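Wetdale Historical Society
A thread on the Beaulieu House and the women who kept it. 1/12

The Beaulieu House opened on Hanetti Street as a boarding house for single working women. Two women, business partners and companions for most of their adult lives, held the lease jointly. At that time few landlords in Wetdale would sign with an unmarried woman, and fewer still would sign with two. 2/12

The elder partner had come north as a laundry worker. The younger was a trained bookkeeper who had been refused a position at every bank in town on account of her race. Their first ledger opens with a balance of 57 dollars, entered in her hand. 3/12

Rent was collected weekly. Boarders who lost their jobs were carried on the books until they found new ones. The ledgers record 567 boarders over the life of the house, and the word "forgiven" appears beside a good many of the accounts. 4/12

By the second decade the front parlor had become a gathering place on winter evenings, chiefly for Black women and for couples who had no other room in town where they could sit together openly. Several former boarders spoke of those evenings in interviews recorded by the Society. One remembered it as "the only parlor where I never watched the door." 5/12 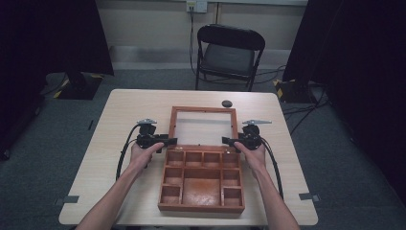
The partners' personal effects came to the Society through a niece of the younger woman. They include letters, hat pins, rent receipts, buttons, and a quantity of foreign coins left by boarders in place of payment. Small items of this kind are difficult to show without handling. A divided wooden box with a clear panel in its lid suits them well: the row of four small compartments next to the hinge is the right place for buttons and coins, and the large one in the middle will take folded receipts. The letters are stored separately, flat, in folders. 6/12

The correspondence is the heart of the collection. The two women wrote to each other whenever one of them traveled, often daily. They discussed coal prices, the roof, a quarrel over a piano, and how much each missed the other. The Society has transcribed the letters in full and has not altered the spelling or left out private passages. 7/12

Readers sometimes ask what word the women used for themselves. In the surviving letters they use none. The younger partner signed herself "your own." The Society's catalog describes them as life partners, a term chosen after discussion with the family. 8/12

The house closed in January, following the flood that residents still call the Meltgate – named for the sluice that failed upstream. Water stood in the ground floor for 7 days. The parlor piano was lost, along with the first two years of guest registers. The ledgers survived on an upstairs shelf. 9/12

The partners did not reopen. They moved to a smaller home two streets away and continued to take in one or two boarders at a time, generally young women newly arrived in Wetdale. The elder partner died first. The younger kept the accounts until the last year of her own life. 10/12

The collection now holds 3,759 pages of ledgers, letters, and receipts. All of it may be consulted in the reading room by appointment. Visitors are asked to use pencil only and to leave bags at the front desk. 11/12

The Society welcomes photographs, registers, or recollections connected with the Beaulieu House, particularly from families of former boarders. Originals can be copied and returned the same day. Please write to the reading room before bringing material in. 12/12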